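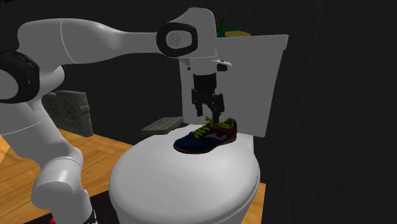 Comparing Two Grippers for Picking Up Shoes in Simulation
Robotics Project Report
Wondimu Jemal, Veronika Katona and Lensa Kahsay
Jul 3, 2023

Why we chose this

When our group first sat down in October we had big plans for a tidying robot that would go through a whole simulated home, and our advisor, Chaltu Yilma, very kindly let us talk for a good while before asking which single object we wanted to start with. We picked shoes. Everybody leaves them in odd spots, and a shoe is a surprisingly awkward thing to hold: stiff at the sole, open at the top, and with laces that get in the way of nearly everything.

So the project became a comparison of two grippers on the same simulated arm. The first, which we call Ronach, has two jointed fingers. The second, Detumen, has two flat pads that slide straight toward each other. Both models were built by students in earlier years and we are grateful to them, even though the Detumen files took Lensa most of a week to open.

Setup

All the work was done in our department's simulator, Worku. We kept the arm, the bathroom and the sneaker the same for both grippers and changed only the position and angle of the shoe. The toilet lid was Veronika's idea. She wanted a support that was smooth and slightly domed, so that a careless push would show up as sliding, and she was right that a flat table would have been too easy on us.

For every trial the arm started above the lid with the gripper pointing straight down. A trial counted as a success if the shoe was lifted clear and held until the timer ran out. We ran 93 trials with each gripper, using the same list of starting positions both times.

We also used two views. The room view was good for judging the approach, but it told us very little about the fingertips, and for the first few weeks we argued over failures that we couldn't really see. Ayana Degefa, from the group next door, suggested adding a close view looking down past the fingers. With that one we could check how the fingers sat on either side of the heel end, and how near they came to the laces. 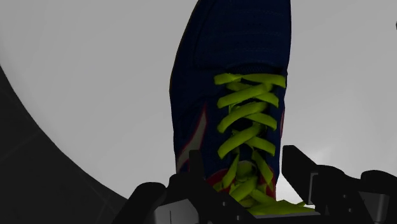 Results

Ronach failed 9 times out of 93 and Detumen failed 28 times. We had expected Ronach to do better, but the gap was wider than any of us had guessed.

Most of Detumen's failures were of one type. One pad touched the shoe before the other and turned it on the lid, and by the time the second pad arrived there was only a corner left to squeeze. Ronach did this too, but its fingers could bend a little and often caught up with the shoe.

Ronach's own failures were mostly about the laces - a fingertip came down on a loop instead of beside the upper, and the grip closed too high. Our lace model is fairly crude, so we would be careful about reading too much into this.

What we would do next

We'd like to try a second shoe, maybe a boot, and to slow down the closing speed for Detumen, which we left alone to keep the comparison fair.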